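Desk day, finally

Quick one, kettle's on. Been meaning to sort the white table in the back room since we moved to Lescombe and it kept turning into the place where mail goes to die. So this morning, started at 7, everything off. Everything. Bills, the dead stapler, a Tumbridge library book I've renewed 2 times and still not read.

Wiped it down with dish soap and warm water, nothing fancy. Then just stood there. I'd forgotten how much light comes in on that side, it bounces straight off the top and the wall.
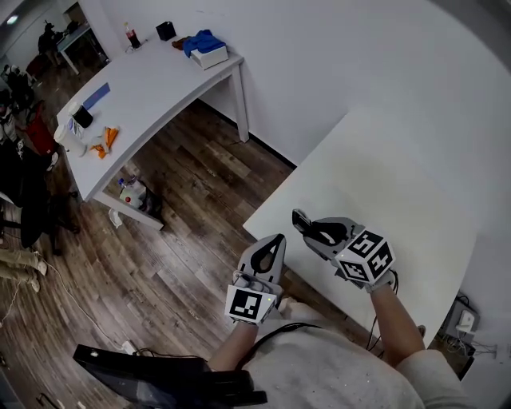
The table with its top cleared. Cords still to do.

The cords are the next job, obviously. There's a tangle of dark ones under the white power box by the wall, and a skinny white one wandering across the floor on the other side. I priced a cable tray at the hardware place in Jilcombe, $221 for the long one!! No thanks. Velcro ties and a shoebox it is.

Floor colour has grown on me too. Brown and grey planks on the diagonal, hated it at the inspection, now I reckon it hides evrything. Crumbs, dust, whatever.

Still can't decide on the second table, the one with the curved front. Keep it for sewing? Swap them over so the curvy one gets the light? Might measure up tonight. Might not.

Rule for now is nothing lives on the big one overnight. Mail goes in the hall basket. Lets see if it lasts till April.

Right, tea.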